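Notes from the Kitchen Cell: October

by Nelli Partanen

14 comments | 37 shares 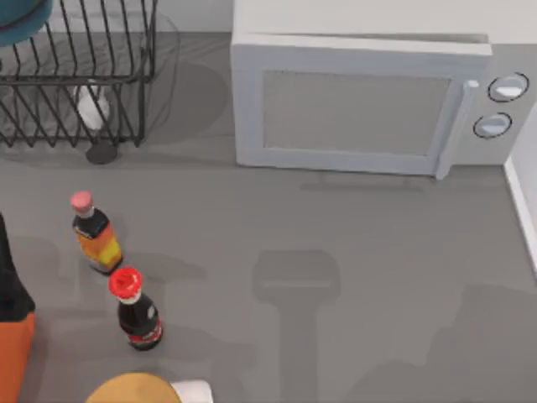 I promised last time that I'd write up how we got the simulated kitchen cell back on its feet, and people keep asking me in the hallway, so let's do it properly. The short version is that the simulated cell needs as much looking after as the real one, and I'd let it slide all summer. Things had drifted! The arms were fine, the scripts were fine, but the kitchen itself had picked up a pile of small edits from everybody who'd borrowed it, and half of them were never written down. So Lieven Mulder and I sat down with coffee and went through the whole counter, object by object, starting with the microwave. I always start there, because the door handle and the two round knobs are what most of our tasks care about, and if the microwave sits wrong then nothing you fix afterward will stay fixed. Next comes the dish rack in the back corner, then the bottles, and the lights last of all (more on the lights in a minute, they ate my whole afternoon).

The microwave problem was a silly one. Somebody had moved the body of it a little to clear more counter space, which is a perfectly reasonable thing to want, but the hinge for the door is kept in a separate file and hadn't come along for the ride. The door would swing open around a point out in thin air. On one run it passed straight through its own casing, and Lieven laughed so hard he had to leave the room. We tied the hinge to the body so the two can't be moved apart anymore. If you need the microwave somewhere else, drag the parent and leave the pieces alone, please!

Then the rack. Thin wires are a pain for the collision checker, and our old shortcut was one solid box around the whole thing. It ran fast, sure, but an arm could never reach between the wires, and every attempt to put a cup away ended with a polite refusal from the planner. Oskari Lindqvist rebuilt it wire by wire over a couple of evenings. It's slower to load and I don't care one bit.

After that we did the settling test, which I'd recommend to anybody who keeps one of these cells. You load the kitchen, park both arms, let the physics run for 300 steps, and watch. Nothing should move. Our cola bottle moved. It crept toward the front of the counter like it had somewhere to be, and the cause was a base that had been placed a hair below the surface, so the solver kept shoving it back out. We raised it, ran the test again, and it stayed put.

Now, the lights. We light from above, so the arms throw big soft shadows over the counter even when they're out of the camera's view, and I like that, the real cell does the same thing. What I didn't like was the flicker. It showed up at step 1057 on every run and then vanished. I blamed the renderer, then the driver, then (sorry, Oskari) the new rack. Lumturie Zupan found it in the end: we had 2 overhead lights stacked in exactly the same spot, left over from when we brought the Grandlow room in, and one of them was on a timer from some old demo. We deleted it and the flicker went away.

A few housekeeping bits while I have you. The cleaned-up kitchen is in the shared folder as Tollilance, and the old one has been renamed so you can't open it by accident. Run the settling test before you save any change, and put a line in the log with your name on it, even if all you did was nudge a bottle. Jouko Heinonen is redoing the gripper pads on the real cell next, and he's asked for the friction numbers from this one so he can compare. I owe him those by lunch tomorrow, so if you see me at the coffee machine, send me back to my desk.

14 comments | 37 shares

Recent items
Swapping the wrist cable on the Niskanen arm
Where the spare fuses live now
Gavero bench: new hours and a new key
Reading the fault log without crying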